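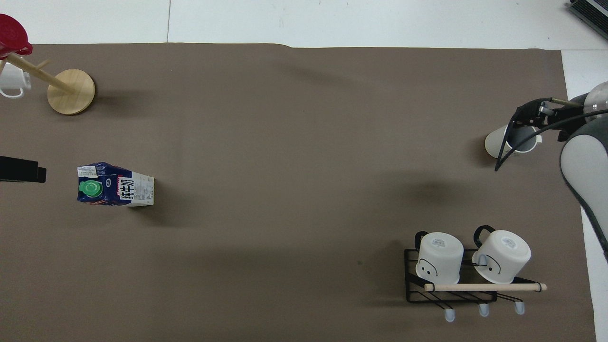 Mug tree and a milk carton on the brown mat.

Stornow wants 1,000 runners in its April half marathon. Last year it had 434, and it was the best race I ran all season. So why mess with it?

More money, sure. But the river path is narrow — two across, maybe three if everybody's polite. Skerkevard went past 600 and the first mile turned into a walk. People elbowing at the water stops. I finished 52nd and couldnt tell you one thing about the course.

Cap it at 600. Raise the fee a few bucks if you have to, I'll pay it. Small races are worth keepng small.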